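Reltumora sampler plugin: progress report to Trestham, May

Work on version 4 is on schedule. The Bozsik filter has been rebuilt and now holds its tuning at high resonance. We have converted 414 of the 1149 factory presets and fixed 84 reported bugs. Loading large string patches is still slow on older machines.
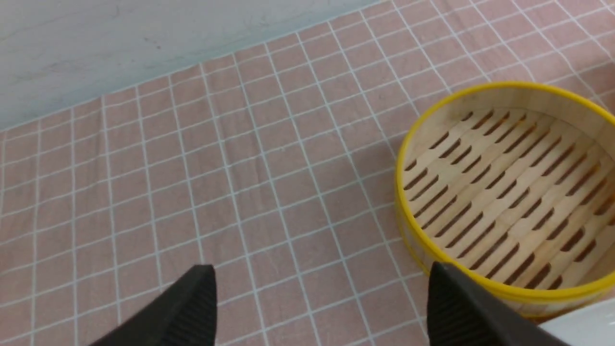 Will old Reltumora projects open in the new version?
Projects saved in version 3 will open, but the reverb has to be set again by hand.

Next month: the arpeggiator and the manual.

Nollden Audio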